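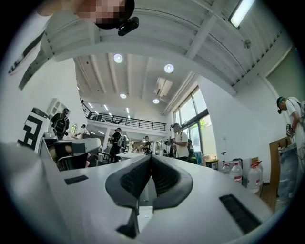 Matte finish

Search articles Go

A matte finish is a surface finish with low specular reflection. Light striking it is scattered over a wide range of angles, so that no clear highlight or mirror image forms. AKA: flat finish, dull finish. Opposite: gloss.

Measurement

Gloss is read with a glossmeter, most often at an angle of 60 degrees from the perpendicular. Surfaces that read very low are measured again at 85 degrees, where differences between dull samples are easier to separate. Color has little effect on the reading.

Production

In paint, flatting agents such as fine silica roughen the dried film. In molded plastic, the texture is cut or etched into the mold and copied by the part. Metal may be bead blasted. The Koleo works at Hirport lists 16 mold textures, of which Stitetis 3178 is the dullest.

Wear

Rubbing flattens the high points of the surface and leaves shiny patches, known as burnishing. Skin oil has a similar effect but can usually be washed off.

See also: Eggshell finish; Marinescu texture plate; Surface roughness

Last changed 12/27/21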